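How a folding machine changes a laundry

Marnex runs a large laundry in Skakstead. Hotels and hospitals send their sheets, towels and uniforms there to be washed. The site handles roughly 2,000 items each shift.

Washing and drying have been done by machine for a long time. Folding has not. A metal box keeps its shape when it is picked up, so a machine can be told where its corners are. Cloth changes shape every time it is touched. It bunches, twists and hides its own edges. Engineers call this a deformable object, meaning something that bends easily and does not stay put.

To handle cloth, a machine needs a gripper. A gripper does the job of a thumb and finger. It closes on a small part of the cloth and holds it by squeezing. If the squeeze is too weak, the cloth slips out. If it is too strong, thin fabric can be marked or torn.

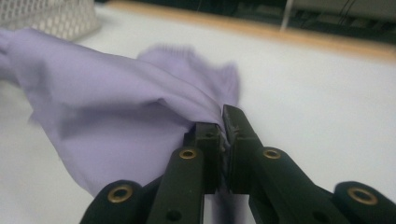

A person learns how hard to squeeze by handling thousands of shirts. A machine has to learn too, and one way is from records of people doing the same job with a gripper held in the hand. The records include good grasps and bad ones. A computer program compares them and works out which movements to copy.

Marnex put in 2 folding machines, made by Tondari, in March. They fold towels and pillowcases. Fitted sheets and anything with buttons still go to the hand-folding tables.

Merja Leinonen has folded at Skakstead for years. Her job now has a different list of tasks. She sorts items by colour and type, clears jams and checks finished stacks for stains. She lifts less than before - but she has to watch more closely, and she finds that tiring in another way.

Some jobs at the laundry changed and some went. The folding line used to need more people on each shift. Two of them moved to the repair room, where they were trained to replace worn gripper pads. Others moved to deliveries, which start earlier in the morning and did not suit everyone.

Words to know

Automation: using machines to do work that people did before.
Gripper: the part of a machine that holds things.
Shift: the set hours that one group of people works.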